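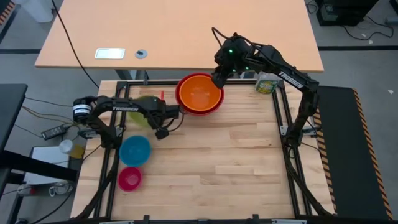
Do two robot arms on one bench need to be the same distance from the middle?

They don't have to be, but setting up is a lot easier if they are, and you'll spend less time chasing small errors later.

Workshop > Robots > Two-Arm Bench > Part 5: Laying Out the Reach

Welcome back, and thank you for all the kind notes on the last part! By now you should have both arms bolted to opposite rails of your frame, with the power supply well out of the way. In this part we find out where each arm can comfortably work, and I'd ask you to put the kettle on first, as it goes better when you aren't in a hurry.

Start with the power off. Move the left arm by hand to the farthest spot on the bench where the gripper can still point straight down, and put a bit of masking tape there. Do that in several directions, then join the marks with a soft pencil. Repeat on the right in another color of tape. The patch where the two outlines overlap is your shared area, and I like to leave a margin of 36 mm all the way inside it. Support the arm with your free hand the whole time - those elbows drop quickly.

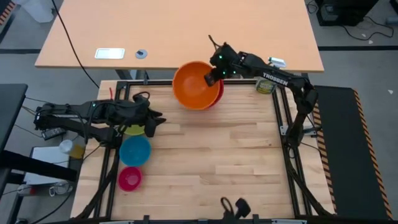 Rim grabs are my favorite first test once the outlines are down. A bowl has no handle and no flat side, so the gripper has to arrive at a sensible angle or it simply pushes the thing away from you. Set one bowl inside a slightly different one, like the orange on the red up at the back there, and bring the right gripper down to the rim nearest its own base. Keep the other arm over its own half with its fingers open until you trust your stops. Run both arms at a slow speed (I use 60 mm a second) and keep your hand by the stop button.

If the gripper lands short, check the base bolts before you touch any settings. Mine had worked a hair loose, and I lost a whole evening in March to the software before Kanchan Awasthi came over from the next bench and leaned on the bracket. 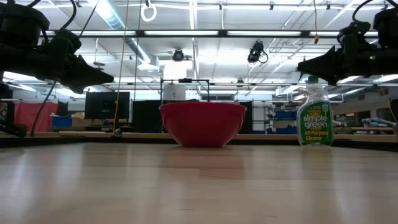
Once the bolts are snug, send the arm to the same mark again and see whether the error has changed. A miss that is always the same size and direction can go in as an offset. One that wanders about usually means play in a joint or a cable tugging at the wrist, so give the cables a longer loop and try again. Write your offsets on paper and tape it under the bench, where you'll find it next year.

Comments

Nisha Pathak: Two colors of tape! I used one color and had to start over.

Estela Yáñez: Would the 36 mm margin do for shorter arms too?

Ngozi Dauda: Estela, I kept it the same on my short pair and it's been fine so far - just a smaller shared patch to play in.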